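Print this page
E-mail this page

Clodden Toy Library: progress report to the Alcaraz Fund
Reporting period: winter through to November

Hello again from Clodden! You asked for something short this time, and I did try, but it's been a big few months and I've got a lot to tell you. The money side is in the spreadsheet that went with my last e-mail, so I'll mostly stick to what we've been doing with it.

Where we're up to

The short version is that we're open, we're busy, and the roof over the back half doesn't leak any more. When I last wrote we were still lending out of the old bowls club kitchen, with the bikes chained to the verandah and the puzzles stacked on top of the urn. We moved into the Ganura Street rooms at the start of winter. It took a horse float, two utes and one very patient removalist, and we lost a single marble run along the way (it was found in the horse float a month later, smelling exactly as you'd expect).

We now have almost 300 families on the books, up from the 100 we had when you first funded us. A good share of the new ones live out past the silos, where there's no playgroup and the closest toy shop is a very long drive. Those are the people we said we wanted to reach in the application, so I'm pretty chuffed about that. Quite a few are grandparents who have the kids during harvest and don't want a houseful of plastic for the rest of the year.

The catalogue

This has been the slog. We had 2000 toys, games and puzzles written up on index cards, in at least four people's handwriting, and every one of them had to go into the new system. We chose Adum in the end, partly on price and partly on how easy it is to see what's out on loan from a phone. I'll admit I was a grump about it for the first few weeks. The first import put all the board games under "outdoor" and I had to go through and move them back one by one, with the cricket on for company.

It's finished now, and what a difference. Families can look at home, put a hold on something, and turn up knowing it'll be there. The most-held item is the wooden train set with the bridge, followed by the water table (and that was before it even got warm). The least-held is a geography quiz so old that half the flags are wrong. I've taken it off the shelf.

We've also had a proper rethink of how we store all the little bits. Anyone who's borrowed a play kitchen will know the trouble: the oven comes back fine and the tiny egg doesn't. So the small sets now live in containers, each with a home tray that has a word on it in nice big letters, and the same word goes on the borrower's card. Children who can't read yet learn theirs by its shape, and they're much stricter about it than their parents are. I've been told off by a preschooler for putting the farm fences away under the wrong name. 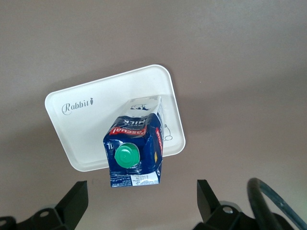

Opening hours and who turns up

We promised you two sessions a week and we've kept to that, apart from the fortnight when the whole town had the flu. The morning session is the loud one. People stay on, the kettle goes, and somebody's toddler always ends up in the ball pit basket. The late session, from 4 p.m., was meant for working parents and was very quiet to begin with. I nearly suggested dropping it. Then the school bus timetable changed, and now the kids hop off at the corner and come straight in, so it's turned into our busiest couple of hours. I'd like to keep it going right through summer if we can cover the power bill.

Something I didn't plan for was the older kids. We'd pitched everything at under-fives, and here were these ten-year-olds with nothing to borrow, playing with baby blocks and being rather good-humoured about it. So I shifted a bit of the stock money (I did ask you first, and thank you for the quick yes) and bought strategy games, a decent chess set and some electronics kits. The kits go out the door as soon as they come in the door.

Breakages, losses and the washing

Borrowers are honest, mostly, and the new deposit has helped. It's five dollars, refunded when the toy comes back complete, and it's waived for anyone who'd rather not pay it. I don't ask why. A lot of people tell us to keep it, and that's been paying for glue, batteries and replacement dice.

The washing is a bigger job than I budgeted for. Everything that gets mouthed has to be cleaned between loans, and our little sink is not up to it. At the moment the dress-ups come home with me and the baby toys get done in tubs out the back, where they dry well in the sun but also collect a fair bit of dust when the trucks go past. I've had a quote for a commercial dishwasher and have nearly recovered from reading it. A second-hand one might come up when the Ganura pub does its kitchen, and I've put our name down.

What didn't go to plan

The toy swap day got rained out, and the new date clashed with the show, so hardly anyone came. I'd like another go in autumn.

The fold-out ramp for the front step arrived in the wrong size and we waited ages for the right one. It's in now and it's solid. For a while, though, prams and wheelchairs had to come in around the side past the bins, and I wasn't happy about that. A couple of families said so too, quite rightly.

I also haven't written the borrowers' handbook yet. It's half done. The bit about cleaning is done and the bit about late returns keeps turning into a rant, so I'm leaving it alone until I'm in a better mood.

Sorting days

Once a month we shut the doors and check the sets over properly, matching what's in the containers against the cards. It's slow, but I quite like it. You get to see what's been loved to bits and what hasn't moved since we opened, and it's when most of the decisions about buying get made. Last time we found we owned far too many doctor's kits and not one working stethoscope between them.
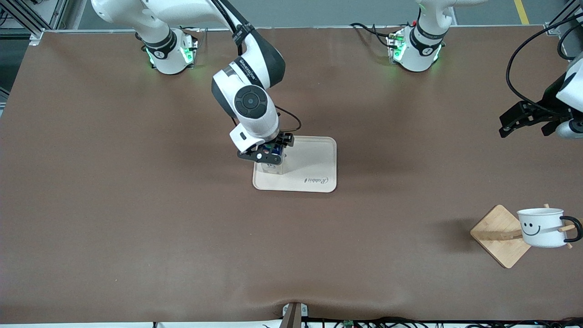 A clear container above the Rabbit tray.

Coming up before the next report

Holiday packs are first. Families going away over summer can take a box of games for the whole break on one loan, and I want those ready to collect before school finishes up.

Then there's the shelving in the back room, which is ordered and should be here soon. Once it's up, the ride-ons can come off the floor and we'll have somewhere for parents to sit that isn't a ride-on.

I'd also like to try a monthly drop-off at the Ganura hall for the people who can't get into Clodden at all. I've spoken to the hall and they're keen. It would mean a bit of fuel money and a decent trolley, both of which I think fit inside what's left of the grant, but could you please check that before I buy anything? The line I'm looking at is the one called "outreach" in the spreadsheet.

If anyone from the Fund is out our way, come in and have a cuppa. The morning session is the best one to see, and you'd be welcome to borrow the train set if you can get to the front of the queue.

Coordinator, Clodden Toy Library

Print this page
E-mail this page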